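Guantes de saco Skarow Litton, 16 onzas

Cierre de velcro doble, relleno de espuma en capas, palma ventilada. Se venden por pares, en negro o en granate.
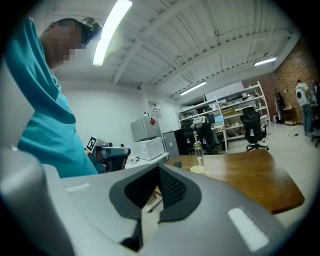

Hicham Ouali escribe que lleva desde marzo pegándole al saco con ellos y que la muñeca le aguanta mejor que con los anteriores, aunque el pulgar izquierdo se le duerme a partir del tercer asalto. Bien. Es la clase de opinión que conviene leer antes que el folleto, porque el folleto promete muchas cosas.

Empecemos por la más repetida: «protección de nivel profesional». No existe tal nivel. Un guante de entrenamiento protege según el relleno que lleva, lo que tarda en aplastarse y cómo se venda las manos quien se lo pone. Skarow habla de una espuma de 3 capas y no publica la densidad de ninguna. Se la hemos pedido y nos mandaron otra vez el folleto.

Lo que podemos decir es más modesto. Recién sacado de la caja, el Litton es duro, bastante más que el Metwally que vendíamos antes, y tarda un par de semanas en ceder. El velcro agarra. La costura del pulgar queda por dentro y a algunas manos les molesta, como cuenta Hicham. Si tiene usted la mano ancha, pruébeselo con la venda puesta antes de quitarle la etiqueta.

El fabricante asegura que aguanta 900 asaltos de saco sin perder forma. No sabemos quién los contó ni a qué saco pegaba. Un aficionado que entrene dos tardes por semana tardará mucho en comprobarlo y para entonces la palma ya olerá a lo que huelen todas.

Tampoco lo recomendamos para hacer guantes con un compañero, diga lo que diga la caja. El peso es el habitual para eso, pero un relleno tan firme se nota en la cara del otro. Para sparring tenemos el Parkska, más blando y más feo — y más caro también.

Datos
Peso: 16 onzas cada guante
Exterior: piel sintética
Cierre: doble tira de velcro
Uso: saco y manoplas
Garantía: 2 años en costuras; el relleno queda fuera
Precio: 56 euros el par

Sobre la garantía, una advertencia. Cubre la costura que se abre, no la que se roza, y la diferencia la decide Skarow. Guarde el recibo.

Cuidado: séquelos abiertos, lejos del radiador, y no los meta en la lavadora. Los saquitos desodorantes que vienen de regalo huelen a pino unos días. Después hay que airear los guantes igual que antes.

Cambios de talla o de color en tienda, sin usar y con su caja. Los martes abrimos solo por la tarde. Para consultas sobre pedidos de gimnasios, pregunte por Bouchra Belkadi.

Artículos relacionados
Guantes de sparring Parkska
Vendas elásticas, par
Manoplas curvas Skarow
Protector bucal doble
Saco de cuero Metwally (últimas unidades)
Comba de cable con rodamientos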